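Checklist: pre-release inspection, kitchen manipulation stack
Branch: `rindadcombe-arm`
Site: Dastville simulation bench, with later transfer to the Filali cell
Reviewer: Naima El-Sayed
Round: May, second pass

Status marks: **P** pass, **F** fail, **C** pass with comment, **N** not checked this round. An item marked F blocks the transfer. An item marked C does not, but the comment must have an owner before Friday.

## 1. Start-up and configuration

- [x] **1.1** Controller refuses to start if the joint limit file is missing. **P**
- [x] **1.2** Controller refuses to start if the joint limit file is present but empty. **C**
 It refuses, but the message says "parse error" and gives no file name. Add the path to the message.
- [x] **1.3** Simulated and physical limit files are compared at launch and differences are printed. **P**
- [ ] **1.4** Gripper parameters are loaded from the same source as the arm parameters. **F**
 The finger force limit is still hard-coded in the Kimura wrapper. Changing it in the shared file has no effect. The same fault was raised in the first pass and closed without a fix.
- [x] **1.5** Version hash of every package is written to the run log. **P**

## 2. Motion limits and stopping

- [x] **2.1** Speed scaling applies to joint moves and straight-line moves alike. **P**
- [x] **2.2** A stop request during a straight-line move is obeyed within one control cycle. **C**
 Obeyed in every trial I ran. The log records when the request was handled and omits when it was received, so the delay can't be checked afterwards. Log both.
- [x] **2.3** After a stop, the arm holds position and does not resume when the request is cleared. **P**
- [ ] **2.4** Loss of the state feed for longer than 8 control cycles triggers a stop. **F**
 The counter resets on any message, including one with an old timestamp. I replayed a stale message on a loop and the controller carried on quite happily. Check the timestamp before resetting the counter.
- [x] **2.5** Wrist singularity handling slows the arm before the solver fails. **P**

## 3. Collision model

The planner does not use the rendered meshes. It works from simplified shapes stored in a separate file, and most of the trouble this round comes from the two drifting apart. Checks in this section were made by drawing the collision shapes over the rendered kitchen and then asking for moves that should be refused.

- [x] **3.1** Counter front edge is included at full thickness. **P**
- [x] **3.2** Both legs of the L-shaped counter are present in the model. **P**
- [ ] **3.3** The tap is modelled as a curved obstacle. **F**
 It is a single upright box. The arch towards the sink is missing, and the planner accepted a path through it. Use several short capsules.
- [x] **3.4** The sink is modelled as a hollow basin. **C**
 Correct shape, but the dish rack inside is treated as part of the sink floor. Acceptable while no task reaches into the basin.
- [x] **3.5** Cabinet door handles are included. **P**
- [x] **3.6** Clearance between the gripper and the counter underside is checked during approach to the open compartment. **C**
 The check works, though only at waypoints. Interpolate between them. A long segment can dip towards the edge and come back without being caught.

The start pose used for 3.6 is the low one, with the gripper in front of the counter and the fingers pointing down. It was kept on purpose from the first pass so that the two sets of logs can be compared directly. If the base position is ever changed, the pose has to be solved again and the old logs set aside.

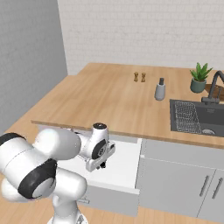
Padding is a separate matter. The file allows a different margin for each object, but the loader reads the first value and applies it to everything. With a small first value the plant gets far too little room. With a large one the planner can't find a way between the shakers and reports failure, which is at least the safe result. I have left the small value in place for now and capped the speed. The cap stays until the loader is corrected.

- [ ] **3.7** Per-object padding is read and applied. **F**
 See the paragraph above.

## 4. Perception

- [x] **4.1** Object poses carry the time of the camera reading, with no substitution of the time of publication. **P**
- [x] **4.2** Shakers are tracked as two separate objects. **C**
 Identity swaps happen when the arm passes in front of them. Harmless for clearing the counter, wrong for any task that names left or right.
- [x] **4.3** Pale objects against the brick wall are detected under the dim lighting preset. **C**
 The soap dispenser drops out for short spells. The last pose is held, as designed, but it never expires. Add a time limit.
- [ ] **4.4** Behaviour with a blocked camera. **N**
 The test script fails on import. Repair the script first.

## 5. Regression run

The nightly set contains 269 planning requests. Of these, 5 returned a path that the stricter offline checker rejected. All 5 pass near the tap and should clear once 3.3 is fixed. A further 2 timed out. I could not repeat either timeout on my own machine, so please keep the seeds.

## Outcome

Transfer to the Filali cell is **not approved**. Items 1.4, 2.4, 3.3 and 3.7 must be closed with a test attached to each, and 4.4 must be run. Sections 1 to 3 will be repeated in full. Section 4 needs only the items marked C or N.

N. El-Sayed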